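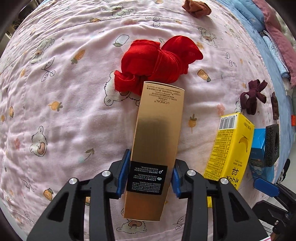

A morning at the toy library

Last updated: March

I got to Bellis twenty minutes before it opened and the woman who runs it was already on the floor, sorting train track by shape. She asked me not to use her name, partly because she's shy and partly because people in Trivcombe already stop her in the grocery store to confess that they've lost a puzzle piece. So she's going to be "she" all the way through, and you'll have to bear with me.

If you've never been inside a toy library, it works the way you'd guess. You join, you take home a few toys, you bring them back, you take home different ones. Bellis is up a flight of stairs behind Harness, the bike shop, and it's open Saturday mornings plus one weekday afternoon that moves around depending on who else has the room. It's a long room with a low ceiling and good windows, and when I was there it smelled like oranges, and then, after a little boy arrived with his breakfast, like oranges and toast.

I wanted to know how a person ends up doing this. She laughed and kept sorting.

"I was angry at a plastic kitchen," she said. "My daughter had begged for it, everybody chipped in, and it took up one whole wall of the living room. She played with it like crazy for, I don't know, a month? And then she put her shoes in the oven and that was it. It was a shoe closet. I'd walk past it every day and think, there has got to be a kid two streets over who would lose their mind over this thing."

There was. She put a note up at the bottom of the stairs at her apartment building, a family came and got the kitchen, and a while later they brought it back because their kid was done with it too. "They thought they'd borrowed it! I hadn't said borrow. I'd said take it. But they came up the stairs carrying this kitchen, all proud of how clean it was, and I didn't have the heart."

So she lent it to somebody else. She says she never made a decision past that point, she just kept saying yes to people on the stairs.

Bellis has been going for two years now in its current spot. She started it with $200 of her own money, and most of that went to shelves and a label printer that she still talks about with real bitterness (it jams if you look at it). There are 53 families on the books and 478 toys, and she knows that second number exactly because she'd just finished the yearly count and was still sore from it.

I asked what counts as one toy. I thought it was a dumb question but she sat right up.

"Oh, that's the fight! That's the whole fight. Is a bag of farm animals one toy? Yes, because it goes out as one bag. Is the barn part of it? No, the barn's separate, the barn has its own number, because half the people who want the animals don't have space for the barn. But then a kid gets the animals home and says where's the barn. I've gone back and forth on the barn so many times."

The numbers live in a program called Illemeo, which was made for lending out tools and still thinks everything is a tool. It asks her when each item was last sharpened. She's learned to type a dash in that box. Before Illemeo it was a shoebox of index cards, and she's kept the shoebox, and I got the strong feeling she trusts it more.

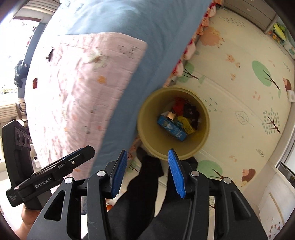
We talked for a long time about what gets borrowed and what doesn't, and I'll admit I had it all wrong. I figured the big flashy stuff would be gone every week. Some of it is. The marble run has a waiting list, and so does a wooden cash register with a drawer that goes ding. But the things that get checked out over and over by the same families are so plain you'd walk right by them. Stacking cups. A set of big cardboard bricks that have been sat on so often they've gone soft at the corners. A bag of scarves.

"Parents come in for their kid the first time, and they pick what they'd want," she told me. "Second time, they pick what they think is good for the kid, so I get a run on the alphabet stuff. Third time they're tired, and they let the kid pick, and the kid picks the scarves. I could set a clock by it."

I asked whether she ever steers people. She says no and then told me three stories in a row about steering people, so I'm going with yes. If a family has a new baby coming she'll quietly set aside a couple of things for the older one, something that takes both hands and a long stretch of time. If there's a grandparent visiting, she pushes board games. She won't lend slime to anybody. She had slime once.

The part I was most curious about was the broken stuff. Kids break things! I have two of my own and I've thrown away enough snapped plastic to fill a canoe. She has a rule that nobody pays for breakage, and people warned her the shelves would be empty in a year.

"It went the other way. When there was a fine, and we did have one for a few weeks at the beginning, people hid things. They'd bring the box back taped shut and practically run down the stairs. Now they walk in and say look, the wheel came off, and they've got the wheel in their hand. I can fix a wheel if I've got the wheel."

She showed me the repair shelf. There was a jar of screws, a tube of wood glue with the cap glued on, and a dump truck with a rubber band doing the job of an axle. Twice a year she puts in a long evening with a pot of coffee and works her way through it. The missing pieces bother her more than the broken ones. For jigsaws she'll write on the lid which part of the picture has the hole, so the lid of one fairly nice harbor scene now says "no lighthouse top, sorry" in green marker. It still goes out. One kid asks for it by that name.

Cleaning is the other half of her life. The bath toys get the most work and she'd rather not have them at all, but people ask. Anything with a squeaker she looks at with a flashlight before it goes back on the shelf. Soft toys she gave up on early. Too many arrived loved half to death, and she says a kid who borrows a bear for three weeks is not going to hand back that bear. She tried it with a rabbit. There were tears, and a long phone call, and the rabbit is still at the other family's house and listed in Illemeo as overdue. She has no plans to chase it.

Around ten the door opened and it got loud fast. I moved to the window and drank my coffee and watched her work. She doesn't do the high, sing-song voice with kids. She talks to them like customers at a hardware store. A girl with a backpack nearly as big as she was came up to the desk and said the magnets had been "just okay," and she nodded and asked what was wrong with them, and the girl explained, at length, and she wrote it down. I found out later she really does keep those notes. They're in the shoebox.

A dad I got chatting with while his son emptied a basket onto the rug said they'd joined when they moved to a smaller place. They'd given away most of what they had and he'd felt awful about it, like he was taking something from the kid. "He didn't care," he said. "He likes coming here more than he liked having it." Then he had to go get his son out from under the desk.

I did ask her about that, whether kids mind giving things back. It's what people always want to know, she said, and she used to have a nice speech.

"Some of them mind. I'm not going to tell you they don't. We had one who cried over a garage every single time, and his mom would renew it, and renew it, and I finally said, you know what, let's just say it lives with you for the summer. Come fall he carried it in by himself and asked for something with animals. He was ready. I wasn't going to pull it out of his hands."

She'd like a second room. She'd like the landlord at Harness to do something about the third stair, which dips. She'd like people to stop donating toys without asking first, since she comes in some mornings to garbage bags on the landing and has to go through them on her knees, and there's usually one good thing and a lot of fast food prizes. What she does want, if you're local and have any going spare, is dress-up clothes in bigger sizes. The eight- and nine-year-olds still want them and can't get their arms in the sleeves.

Toward noon I offered to help put things away and got handed the train track, which had all been dumped out again. I sorted it by color. She let me finish, thanked me very nicely, and then while I was putting on my coat I saw her tip the whole lot back out and start over by shape.

I asked on the way out if the plastic kitchen was still around. It's on its fifth or sixth family, missing a faucet, and due back next week. There's already somebody waiting for it.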